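Policy Analyst (Local Taxation), Sturkholm Institute

Fixed term, 11 months, with a possible extension. Based at our Braltmont office, 2 days a week from home by agreement.

The Institute studies how councils raise and spend money. The postholder will join the Jonura programme, which looks at business rates, parking levies and workplace charges in mid-sized towns. The programme publishes its data tables alongside each paper.

Main duties
Collect and check council budget papers and outturn reports.
Model the effect of rate relief on small premises under at least two sets of assumptions.
Draft briefing notes of no more than 12 pages for councillors and select committee staff.
Answer requests for data from the press and from party research offices.
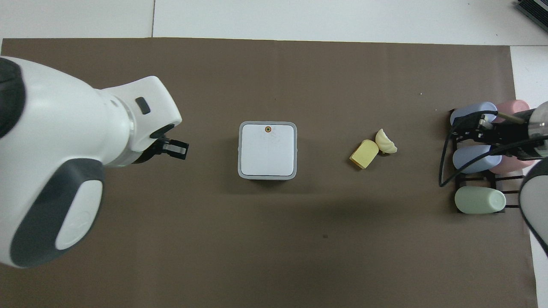 Hamdia Ayele writes that applicants tend to undersell their knowledge of council finance. If you have sat through a budget scrutiny meeting and followed the reserves statement, put it on the form. I would sooner read that than a list of software.

Essential
A degree in economics, public policy or statistics, or equivalent work experience.
Sound knowledge of how the local government finance settlement is calculated.
Ability to write plainly for readers who disagree with each other.

Desirable
Experience with R or Stata.
Familiarity with valuation lists and appeals.

The post is politically restricted - you may belong to a party but may not stand for office or speak publicly on its behalf while employed here. Outside writing on taxation must be cleared beforehand with the programme lead.

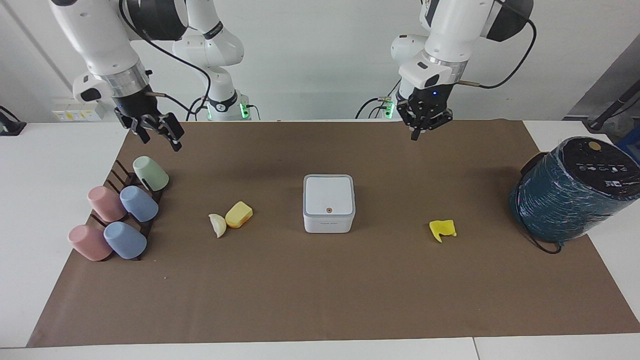 Sturkholm Institute, Braltmont

How to apply
Send a CV and a covering statement, quoting reference Shiferaw, to the recruitment desk. Shortlisted candidates will be sent a short exercise using a published council budget and will have almost 30 hours to return it. Interviews will be held by video call in August. References are taken up after interview only.

Advertisement posted July 17, 2020.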